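Open day at the Motaung stone yard

We left home at 7 in the morning with a flask of coffee and got to Motaung just as they were rolling the gates open, and I'm so glad we did, because by ten the parking field was packed. I've wanted to see a working stone yard ever since we had our own kitchen done (three years ago now, and I still run my hand along the counter every morning!).

Our guide was Lwazi Chauke, who started in the yard as a teenager hosing down slabs and now does the buying. He walked us down the racks first. There are 213 slabs standing outside at the moment, stored upright on A-frames, and each one is numbered in the order it came off its block. You can stand between two neighbors and see the same vein carry on from one to the next like facing pages in a book. I could have stayed there all day.

The heaviest slab on the racks weighs 700 pounds. Lwazi had us all guess and my husband said 300, so that was good for a laugh.

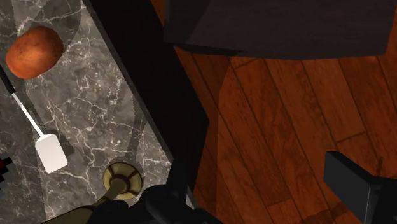

Then came the part I'd been waiting for, the saw shed. They run a big bridge saw called a Bromeck, older than me by the look of it, with water pouring over the blade the whole time. The noise is tremendous, even with the ear muffs they hand out at the door. Grażyna Krajewska was cutting a sink opening and she stopped twice to check her corners against a cardboard template. She told us afterward that she leaves the inside corners rounded, as a sharp one is where a crack likes to start. I had no idea!

Polishing is slower and wetter than I expected. They go up through the grits by hand on the edges, and you get to feel sample pieces at every stage, from something like a sidewalk to something like glass. The kids in our group loved that table.

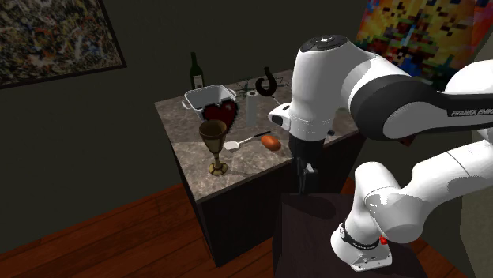
Lunch was in the loading bay: grilled corn, sausage rolls and a very good lemon cake. I got talking with Tshepo Naidoo, who does the home visits and measuring, and asked him about sealing. His test is a spoonful of water left on the stone for ten minutes. If it leaves a dark patch, it's time to seal again. And keep lemons off marble, cake or no cake.

The offcut sale opened at one. I came away with a green piece for a cheese board and a long gray strip for the bathroom windowsill, 70 dollars for the pair. They do another open day in March. Wear boots, the yard is all puddles.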